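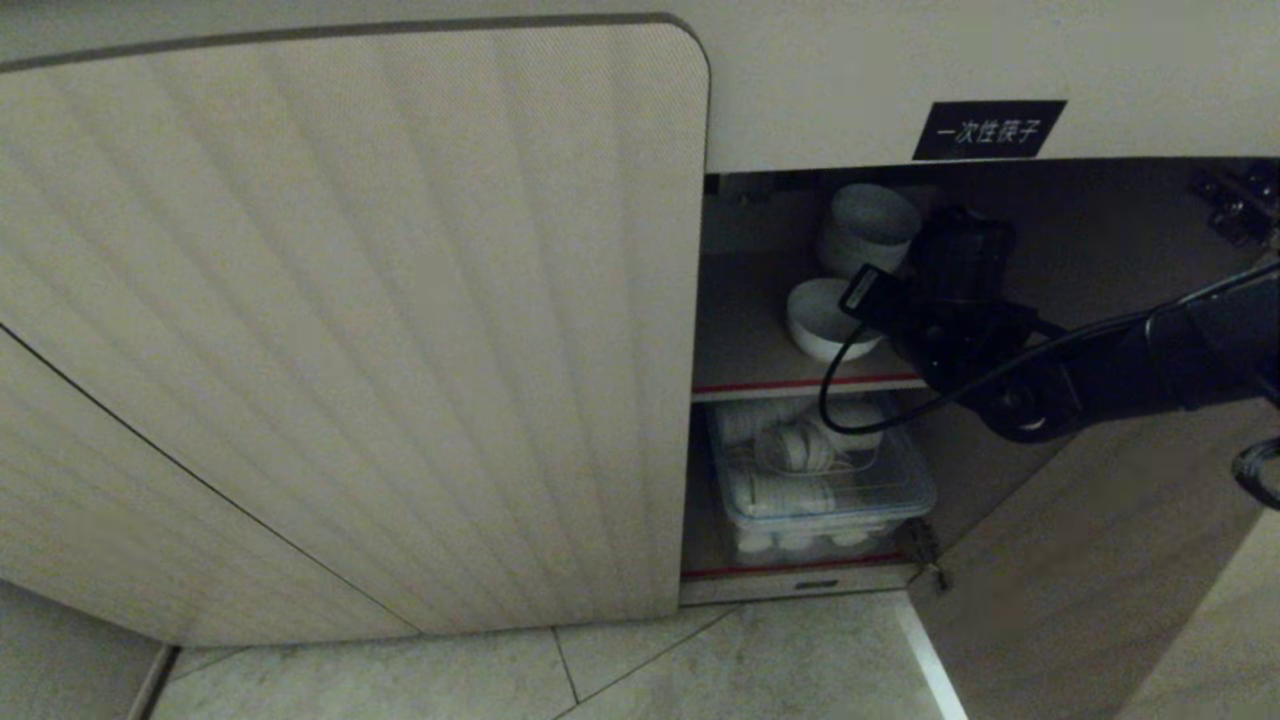 Community kitchens and halls — list archive

Subject: Re: Labels on cupboards, and the tea towel question
From: Seren Mathias
Date: 2020-09-26

Thanks for the replies, on the list and off it. I'll quote the part I'm answering and then go through what we do at Stillow, as three people asked for the long version.

> We hire our kitchen to 8 regular groups and every one of them puts things
> back somewhere different. We tried a printed map on the fridge and it
> lasted a month. Does anyone label the cupboards themselves, and if so,
> in what language? Half of our Thursday-type lunch crowd don't read
> English comfortably and the other half don't read anything else. Also,
> who washes the tea towels? We have had words over the tea towels.

Labels first. Yes, put them on the cupboards. A map on the fridge asks people to walk over, find themselves on a drawing and walk back with their hands full. We had one too and it ended up under the takeaway menus.

As for language, use the one that the people opening the cupboard read. A small black label with white lettering, 一次性筷子, does the job for disposable chopsticks if the people looking for chopsticks read Chinese. Where two groups share a cupboard we put two lines on the label, the larger group's language first, same size type for both. We tried pictures only and they worked for cups and plates. They didn't work for flour, cornflour and icing sugar.

Get someone who reads the language to check the label before you print it. I once printed 70 labels with a word that meant serviette in the dictionary and something closer to nappy in the mouth of anyone under sixty. They all came off again with a hair dryer and a paint scraper.

Some practical points:

Put the label on the fixed part of the cabinet above the opening if there is room. A label on the door goes out of sight the moment the door is open, and our doors are open for most of a lunch.

Wipe the surface with metho and let it dry before you stick anything down. Textured finishes are a nuisance. The thin tape lifts at the corners in a few weeks, so pay for the thicker backing.

Label what is in the cupboard now. If the baking trays have lived in the bottom left for ten years, leave them there and label that. Every time we've moved things to where they ought to be, they have walked back.

Leave one cupboard with no label. Every group has a box of odds and ends and it has to go somewhere. Ours holds birthday candles, two extension leads and a jelly mould in the shape of a rabbit.

Cost. The last full round at Stillow came to $183 for the tape, the backing and a replacement cartridge. The labeller was already ours. Nekholm borrowed it over winter and I believe they spent a bit less, but they have a smaller kitchen and no servery.

Now the tea towels.

We went through all the arrangements that people have suggested here. A roster fell over in the school holidays. Each group bringing its own was fine until they all bought the same blue check from the same shop. A laundry service wanted a minimum quantity that we'd never reach.

What we do now is dull and has held since last November. There are two hooks inside the kitchen door with a bag on each, one for clean and one for used. Whoever locks up takes the used bag if it's more than half full and brings it back at their next booking. If a group can't do it they say so at the start of the year and pay a few dollars more on the hire, and that goes to whoever does do it. It's written into the hire agreement as a single line. I can send the wording — it is not elegant.

Buy plain white ones. They can be boiled and they all match, so there's no arguing over which is whose. The Guérin hall uses a coloured stripe for glasses and a different stripe for everything else, which sounds sensible, but when I helped at a wake there I watched a glass towel go straight over a roasting tin.

Someone off-list asked about sponges. We throw them out at the end of every week and charge it to consumables. I don't have a better answer.

On the wider question of groups putting things back wrong: labels fix most of it but not the knives. Knives go missing in every kitchen I've had anything to do with. At the moment we keep them in a roll in the locked drawer, and the key is on the same ring as the hall key, so at least it's the same person responsible for both. Clulau suggested painting the handles. If they've tried it I'd like to know what paint survived the dishwasher, as nail polish didn't.

With hire numbers down this year it's a decent time to get the cupboards emptied and wiped out before everyone comes back. We did ours over two afternoons. The only real disagreement was about the urn, and I'm leaving that for another message because it needs a proper discussion about the descaling.

If anyone wants the label template, it's set up for 12 mm tape with a spare line for the second language. Email me directly and please put the hall name in the subject line.

Seren
Stillow Hall bookings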